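How to Measure a Room Before You Buy Anything for It

By Candela Barroso
Updated 26 December 2023

Every September I get a small wave of messages from people who have bought a sofa and would now like to know how big their living room is. This is the wrong order, but it is a popular one. I did it myself in our first place in Nultundale, with a wardrobe that spent two weeks in the hallway and was eventually sold to the man who delivered it.

Measuring a room takes less time than returning a wardrobe. You need a tape measure, paper, a pencil with an eraser, and a second person who does not mind holding the dumb end of the tape.

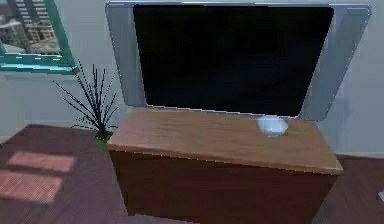
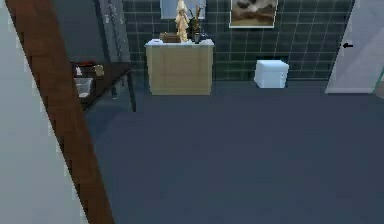

Switched-off TV over a wooden cabinet, then a wide stretch of dark floor with a tiled wall at the back.

Step 1: Draw the room badly

Stand in the doorway and sketch the shape of the floor. It will look like a potato. Fine. Mark doors, windows, radiators, outlets and anything else you can't shove aside. Leave plenty of white space, as the numbers go in there and they always need more room than you think.

Step 2: Measure the walls at floor level

Go around in one direction and write each number down before you move the tape. Do not carry numbers in your head across the room. Unai Urquijo, who is otherwise a capable adult, once did this while answering the phone and ordered a rug to fit his phone number.

Use one unit for everything. I use millimeters, so 1000 is a meter and there is no decimal point to lose. If you prefer inches, use inches, but then use them on the bathroom too.

Step 3: Measure the same walls again, higher up

Walls lean. Old ones lean a lot, and new ones lean while the builder looks you in the eye. Take a second width at waist height, and a third near the ceiling if you plan on tall shelves. When they disagree, believe the smallest. The alcove by my desk is 1287 at the floor and can be up to 33 narrower at the top, depending on where you put the tape.

Step 4: Add the things that stick out

Baseboards, window sills, pipes, door handles. A cabinet pushed "against the wall" is really pushed against the baseboard. For each door, draw the arc it makes when it opens. Then draw the arc for the cabinet doors and drawers you want to buy. If two arcs cross, you will be closing one thing to open another for as long as you live there.

Step 5: Measure the way in

Front door, hallway, stairs, the turn at the top of the stairs. Write down the narrowest gap and the lowest ceiling. Shops list the size of the furniture, and the box is bigger. Ask for the box.

Step 6: Tape it out

Mark the footprint on the floor with masking tape and live with it for a couple of days. Walk around it carrying laundry. If you keep stepping over the line, the piece is too big, whatever the drawing says.

Masking tape comes off most floors cleanly if you don't leave it there for a month. Try a bit in a corner first. Ask me about the corner in our old kitchen some other time.

When you're done, take a photo of the sketch and keep it on your phone. The paper one will be at home, under something, when you're in the store.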